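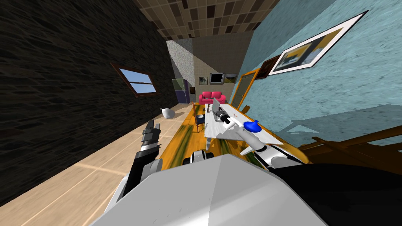
By Marcy Lindqvist

Erkiser Food Mill Review

September 30, 2019

I bought the Erkiser food mill in June, before the tomatoes came in, and I've used it most weeks since. It has done tomato sauce, applesauce, mashed potatoes, a batch of black bean soup and a lot of raspberries. I paid for it myself at the kitchen store in Plorken.

If you've never used a food mill, it's a bowl with holes in the bottom and a blade on a crank. You put cooked fruit or vegetables in the top, turn the handle, and the soft part goes through while the skins and seeds stay behind. A blender will chop the seeds up and leave them in the food. With tomatoes that can make the sauce bitter, and it also turns it a pinkish orange from the air that gets whipped in. So I've always used a mill for sauce. My old one was a Rollel that I got secondhand, and the spring finally went.

What you get

The box has the bowl, the blade and crank in one piece, and three discs: fine, medium and coarse. There is a folded sheet of instructions that mostly tells you not to put your fingers in it. No recipes, no storage bag for the discs. I keep mine in a zipper bag with a paper towel between them so they don't scratch each other.

The bowl is stainless steel and so are the discs. The knob on the crank is black plastic. It holds two quarts, but you don't want to fill it that high. Once it's more than half full the food rides around on top of the blade and doesn't get pushed down.

It has a long handle on one side and two small feet on the other that hook over the rim of whatever you set it on. The feet fit my big soup pot and my large mixing bowl. They do not fit my medium saucepan, which has a thick rolled rim. I would take your favorite pot into account before buying. The feet are fixed and can't be bent out.

Tomatoes

This was the main reason I bought it. I cut the tomatoes in half, simmer them until they slump, and ladle them in with some of the juice. I use the medium disc. The fine disc gives a smoother sauce but a few small seeds got through the medium one and I don't mind that.

It took me around 11 minutes to put a full stockpot through, including stopping to scrape the underside. The old Rollel was slower, though its spring was on the way out for a while and I can't say how it did when new. What's left behind at the end is fairly dry. I ran the skins through a second time to see if I was wasting any and got a couple of spoonfuls.

You have to turn the crank backward every so often to lift the skins off the disc. If you don't, it packs down and the handle gets stiff. The instructions mention this, in small type, at the bottom.

Apples

Very good. I quarter the apples and leave the cores and peels on, cook them with a splash of water, and put the whole mess through the coarse disc. The sauce comes out with some texture to it. Red peels give it a nice color. The seeds stay in the mill and so do the hard bits of the core.

Let the apples cook longer than you think. The first batch I did was still firm in the middle and the blade just pushed the pieces around in a circle.

Potatoes

Fine, but I'd still use a ricer for a small amount. The mill makes light, smooth mashed potatoes with no lumps, and for a holiday dinner it would be the faster way to do it. For a weeknight, there is too much to wash. Peel the potatoes first. I tried it with skins on and they wrapped around the blade.

Raspberries

This is where it let me down. I wanted seedless jam, and the fine disc is not fine enough for raspberry seeds. A good number came through. I ended up pushing the pulp through a wire strainer with a spoon, the same as I did before I owned it. Blackberries were better since the seeds are bigger, but there were still some.

The box says "ideal for seedless jams." I would not buy it for that.

Cleaning

Everything can go in the dishwasher on the top rack. In practice I rinse the discs under the tap right away and scrub the holes with a vegetable brush – once tomato dries in there it's a real chore. The blade lifts out by pressing down on the bar and giving it a short turn. It was very tight for the first few uses and I had to hold the bowl against my stomach to get it loose. It has eased up since then.

Water collects inside the crank knob. I stand it upside down on a towel overnight. After three months there is no rust anywhere, though I did see a faint brown mark near the spring that wiped off with baking soda.

Things I don't like

The knob is small. If you have sore hands or wrists, a full pot of tomatoes is going to be tiring, and I would look at the Chiu mill in that case. It has a bigger wooden knob and a longer crank. I tried one in the store and it was easier to turn, but it costs 6 dollars more, the bowl is shallower, and the discs are sold separately.

The discs aren't marked. Fine and medium look a lot alike in a dim kitchen. I put a dot of nail polish on the rim of the medium one, and it has survived the dishwasher so far.

It also slides. On a steel pot it will creep toward you as you crank, feet or no feet. A damp dishcloth under the pot helps with the pot, and for the mill itself I just keep a firm grip on the handle.

Should you buy it

If you put up tomato sauce or applesauce every year, yes. It's solid, it goes fast, and you get all the discs in the box. If you mostly make berry jam, skip it and spend the money on a good strainer. I'm keeping mine, and the Rollel has gone out with the scrap metal.

Update on the feet: a reader asked if they scratch enamel pots. I've only set it on my enamel pot a few times, and I did find a light gray mark on the rim. It came off with a sponge. I put a folded paper towel under each foot now when I use that one.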